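Wimmont 浴室柜 使用与清洁常见问题

首页 > 服务支持 > 常见问题 > 浴室柜

本页更新于2023年2月25日。内容适用于 Wimmont 目前在售的落地式浴室柜，包括 Drusorero 系列和 Huline 系列。Tsegaye 系列已经停产，配件仍可订购，清洁方法与 Drusorero 相同，有区别的地方会在条目里注明。如果没有找到您要的答案，请在“联系我们”页面留言。

收货与安装

收货时需要检查什么？
请先看外包装的四个角和台面一侧的护板。外包装有明显破损时，请当着送货人员的面打开，在签收单上写明情况，并拍照留存。柜体、台面、五金包和说明书分开包装，五金包放在柜体内部，用胶带固定在底板上，扔纸箱之前请先取出来。

台面可以一个人搬吗？
不可以。台面请由两个人竖着搬，到位以后再放平。平着抬的时候，盆孔两侧最容易开裂。

柜子到货后多久可以安装？
在室内拆开包装放一夜，第二天再装。冬天从室外搬进有暖气的房间，柜门表面会有一层水汽，请用干布擦掉，不要用吹风机吹。

你们提供上门安装吗？
配送范围内提供，下单时勾选即可。安装包括柜体就位、调平、固定、装台面、装龙头和下水、打胶。不包括拆除旧柜、改水管、开墙孔和搬运旧柜下楼。需要拆旧请另行联系物业或装修队。

地面不平怎么办？
柜脚带调节螺母，先把最低的一角旋高，再调其余几个。调好后把水平尺分别沿台面的长边和短边各放一次。地面高差太大，调节螺母旋到头还不够时，请垫硬质塑料垫片，不要垫纸板或木片，这两种东西吸水后会变软。

砖墙能不能固定？
可以。裸露的砖墙请把孔打在砖体上，不要打在灰缝里。旧砖墙表面高低不一，后挡板和墙之间会留缝，缝小的直接打防霉胶，缝大的先塞泡沫条再打胶。空心砖请换用专用膨胀件，五金包里配的是实心墙用的型号。

踢脚线是装还是不装？
随您。不装踢脚线时柜底通风好，拖地也方便，但是毛发容易吹进去。装了踢脚线，请在踢脚线与地面之间打一道细胶，不打胶的话拖把水会渗到背面。Tsegaye 的踢脚线是卡扣式，可以随时取下来。

玻璃胶打完多久能用水？
请等二十四小时。这段时间内台面不要沾水，也不要把牙刷杯之类的东西推到胶边上。

门板和柜体的日常清洁

平时用什么擦？
一块软布，拧到不滴水，擦完再用一块干布收一遍。大多数情况下不需要清洁剂。软布可以是超细纤维布，也可以是洗旧了的棉布。新买的深色布请先单独洗过几次，以免掉色。

多久擦一次？
门板每周一次。拉手和水盆正下方的门板，每天用过洗手台后顺手擦干最好。家里有小孩或者浴室没有窗户，可以再勤一些。

哪些清洁剂能用？
中性洗洁精，兑温水，几滴就够。不要把洗洁精直接挤在门板上，先兑好水，再把布浸进去。用过以后必须用清水布再擦一遍，残留的洗洁精干了会留下一道道白印，还会粘灰。

哪些不能用？
以下几类请不要碰到门板和柜体：
含氯的漂白剂和洁厕剂
去污粉、牙膏、小苏打糊
酒精、丙酮、洗甲水、香蕉水
钢丝球、百洁布绿色的一面、魔术擦
蒸汽清洁机
家具蜡和带硅油的上光喷雾

牙膏为什么也不行？网上很多人推荐。
牙膏里有磨料。亮面门板擦完会发乌，哑光门板擦完会发亮，这两种变化都恢复不了。每年寄回来要求换门的，有不少是用牙膏擦的，不在保修范围内。

魔术擦只轻轻擦一下也不行吗？
不行。魔术擦的作用原理和细砂纸一样。它可以用在陶瓷盆里，也可以用在瓷砖上。

洁厕剂溅到柜门上了怎么办？
马上用大量清水布反复擦，换两三次水，最后擦干。马桶就在柜子旁边的浴室，刷马桶之前可以先在柜子侧板上搭一条旧毛巾。已经变黄的地方擦不回来，请参看下面的补漆一条。

门板四周的凸线条里积灰，怎么清？
干的时候先用软毛刷或者废旧的化妆刷沿着线条扫一遍，再用湿布。直接上湿布会把灰和成泥，挤进转角里。转角处可以把布包在手指上，或者包在一根圆头的木筷上，沿着转角慢慢带出来。请不要用牙签和刀尖去挑，漆膜在转角处比较薄。

擦门板有没有固定的方向？
从上往下，先框里后框外，最后擦门边。两扇门中间的门缝和门的下沿最容易忘，水珠都是顺着门面流到下沿停住的，时间长了下沿会先起泡。擦门缝的时候把门打开，把两侧的侧边各擦一遍。

可以把拉手拆下来擦吗？
可以，但是一年一次就够。平时不拆也擦得干净，方法见“拉手与五金”。拆的时候从门背面松螺丝，一只手托住正面的拉手，防止它掉下来砸到台面或者地砖。装回去时用手拧到底，再用螺丝刀带半圈，拧过头会把门板压出一圈印子。

亮面和哑光的清洁方法有区别吗？
步骤一样。亮面容易看到擦痕，最后一遍请用干燥的超细纤维布。哑光容易留手印，可以在温水里加一两滴中性洗洁精，擦手印的那一小片，再清水过一遍整块门板。只过一小片，干了以后会有一圈水印。

白色的柜子会变黄吗？
所有白色漆面时间久了都会有一些变化，日照强、抽烟、长期不开排风的浴室会更明显。变化是整体的，单独换一扇新门时会看出色差，订购前请考虑清楚，也可以整组更换。

门板上有染发剂、口红、水彩笔，怎么去？
染发剂请立刻擦，超过十分钟就很难完全去掉。口红和油性的化妆品先用干纸巾蘸掉，再用兑了洗洁精的温水布。水彩笔一般用温水就行。油性记号笔没有好办法，酒精能擦掉字，也会把那一块漆面擦花。

贴纸撕下来有胶怎么办？
用吹风机低档隔着一段距离吹热，用手指慢慢搓，剩下的一点用布蘸食用油擦，再用洗洁精水把油洗掉。不要用刀片，也不要用除胶剂。

柜内与柜底

柜子里面要怎么清洁？
先把东西都拿出来，底板用拧干的布擦，开着门晾到完全干。瓶瓶罐罐的底部也擦一遍再放回去。洗发水和洗衣液的补充装请放在托盘里，漏出来也只漏在托盘里。

柜里有味道，是什么原因？
先看下水管。把手伸到存水弯下面摸一下，如果是湿的，请拧紧接头或者换垫圈。不漏水的话，检查下水管插入地面或墙面的那个口有没有密封圈，没有密封圈的会返味。两处都没问题，再考虑是柜内潮气，开门通风几天。新柜子的味道一般在安装后慢慢散掉，柜门敞开散得快些。

可以放除湿盒吗？
可以，请放平并且经常查看水位。除湿盒里的液体洒在底板上会很粘，干不了，需要用清水布擦很多遍。

底板泡过水还能修吗？
轻微的，擦干后开门通风，过几天会平下去一部分。已经鼓起来的请更换底板，底板是可以单独订的。先修好漏水再换。

柜底够不着的地方怎么打扫？
有柜脚、没有踢脚线的款式，用扁平的拖把头或者在尺子上套一只旧袜子，从一侧推进去，从另一侧带出来。柜脚附近的水请擦干。拖地时拖把不要太湿，水聚在柜脚边上，柜脚的金属垫片会生锈，在地砖上留下黄印。

旁边的开放格怎么擦？
开放格的灰比门里的多，颜色深的开放格更明显。请先用干布或者静电掸，再用湿布，顺序反了会留一层灰印。毛巾请晾干再放进去。

台面与水盆

台面用什么擦？
与门板一样，中性清洁剂和软布。台面前缘下面那条边请也擦到，水会沿着前缘翻下来，挂在底下，接着滴到门板上。很多人觉得门板上沿总是有水印，问题都出在这里。

台面有水垢怎么办？
龙头根部和盆边的水垢，用布蘸稀释的白醋敷几分钟，再用清水冲净擦干。Huline 的台面是天然石材，不能用醋、柠檬酸和任何除垢剂，请使用石材专用清洁剂。

热的东西可以直接放吗？
请不要。卷发棒、直发夹和刚用过的吹风机都请放在隔热垫上。

台面上有头发染料的印子？
人造石台面可以用魔术擦轻轻擦（门板不行，请见前文）。石材台面请找专业的石材护理。

台面裂了能补吗？
细小的裂纹可以上门修补，请拍照发给我们，由客服判断。裂纹穿过盆孔的只能换。

拉手与五金

黑色拉手用什么擦？
清水布加干布。黑色拉手表面是喷涂层，怕酸，除垢剂和醋都不要用。水渍明显时用温水布敷一会儿再擦，不要来回用力搓同一个点。

长条拉手背面的缝隙怎么清？
把软布剪成窄条或者折成长条，从拉手背后穿过去，两手各拉一头，来回带几下，和擦鞋的动作一样。拉手两端与门板相接的地方，用棉签绕着擦一圈。两根拉手并排靠得很近的柜门，请先把其中一扇打开再擦，会顺手很多。

小方钮松了，一转就动，怎么办？
从背面把螺丝拧紧，正面用手扶正，让方钮的边与门板或抽屉的边平行。仍然松动的，可以在螺丝上加一个薄的塑料垫圈。五金包里附有备用垫圈。

拉手掉色了在保修范围内吗？
安装后两年内，正常使用出现的起泡、脱落在保修范围内。硬物碰掉的、清洁剂腐蚀的不在范围内。

铰链要不要上油？
不需要。铰链里有水汽时用干布擦一下。有响声的话先看螺丝有没有松，再看门板是不是碰到了旁边的门。

门关不严或者两扇门高低不齐，怎么调？
铰链上有两个螺丝，前面的调左右，后面的调前后。高低要松开底座上的两颗螺丝，整扇门上下移动后再拧紧。每次只转四分之一圈，关上门看一看。左右两扇请轮流调，只调一扇容易越调越偏。

抽屉推到底又弹出来？
把抽屉整个拉到头，取下来，看滑轨里有没有毛发和皮筋，清掉以后再装回去。仍然不行就是阻尼坏了，可以单独订购。

配件、补漆与保修

补漆套装多少钱？
138元一套，里面有一支小毛笔、一瓶与柜子同色的漆和一片细砂纸。套装适合磕掉的小点和细划痕，不适合大面积发黄或者起泡。订购时请提供柜体内侧标签上的色号。

补漆怎么操作？
先把表面擦净晾干，用毛笔尖点上去，少量多次，每次等干了再点下一次。砂纸只用在补漆点上，尽量不要碰到周围。第一次做，可以先在门板背面试一下。

单独换一扇门多少钱？
Drusorero 的标准门板为1,415元，含铰链，不含拉手。非标尺寸需要报价。制作周期请以订单确认时的说明为准，每年九月是订单最集中的月份，会更久一些。

运费怎么算？
同一订单满2,000元免运费，不满的按地区收取。补漆套装和五金小件用快递寄出。

保修期多久？
柜体和五金两年，从签收日算起。台面的保修期写在台面的合格证上。

保修需要提供什么？
订单号、柜体内侧标签的照片、问题部位的近照，还有一张能看到整个柜子的照片。近照请关掉闪光灯。

搬家拆下来重装还保修吗？
由我们的安装人员拆装的保修继续有效，自行拆装的只保五金。

擦拭步骤参考

能不能看一下擦柜门时人应该在什么位置？
柜门低，弯腰擦容易漏掉下半截，也容易腰酸。坐在地上或者坐一张矮凳，人正对着柜门，从上沿到下沿都能够到。
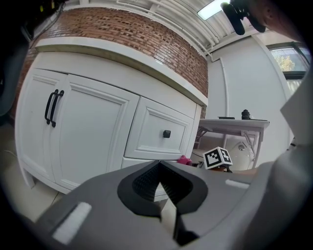
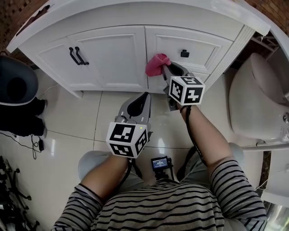 擦柜门时，布要平贴在门面上，压住以后再移动，力量落在整块布上，不要用指尖顶着布去抠。门面分成几段来擦，一段擦完换一个干净的布面。第二张图里粉色的布就是按在右侧柜面靠近中缝的位置，这个地方离拉手近，手印多，可以多停一会儿。这种带凸起边框的白色柜面，平的部分擦完，再沿着边框的内侧走一圈，黑色长拉手和小方钮放到最后，换一块布单独擦，避免把黑色五金上的灰带回白色的门面。台面前缘厚，底下那条边坐着的时候刚好能摸到，请一起擦掉。

地砖很滑，坐着擦安全吗？
亮面地砖上有水时请先把水拖干，再垫一块防滑垫。起身的时候不要拉柜门或者拉手借力，铰链承受不了一个人的重量。扶台面也请扶靠墙的一侧。

布要准备几块？
门板一块湿的、一块干的，五金一块，地面和马桶的布另外放，不要混用。颜色分开比较好认，比如门板用浅色，马桶用深色。用完洗净晾干，不要团着塞进柜子里。

布可以用洗衣机洗吗？
可以，不要加柔顺剂。加过柔顺剂的布擦亮面门板会起雾。

小孩想帮忙擦可以吗？
清水布可以，清洁剂请由大人兑好。水盆下面的柜门请教他们从外面擦，柜里放有清洁用品的请加装儿童锁。粘贴式儿童锁的胶会伤漆面，请选择装在门背面的磁吸式。

联系与反馈

本页的清洁部分由 Kurniawati Chin 整理，安装和五金部分由 Hiwot Feyisa 审核。两位都在 Wimmont 售后部。留言时请写明系列名称和问题类别，方便直接转给对应的同事。

留言后多久回复？
工作日当天或次日回复，节假日顺延。涉及漏水的请直接拨打保修卡上的电话，并先关闭水盆下方的角阀，顺时针拧到底。

可以到店看颜色吗？
可以，门店有 Drusorero 和 Huline 的全部门板色样，可以借走带回家对比，借用时登记即可。Tsegaye 的色样只有部分门店保留，去之前请先留言确认。

相关页面：安装说明书下载 | 配件订购 | 门店查询 | 保修条款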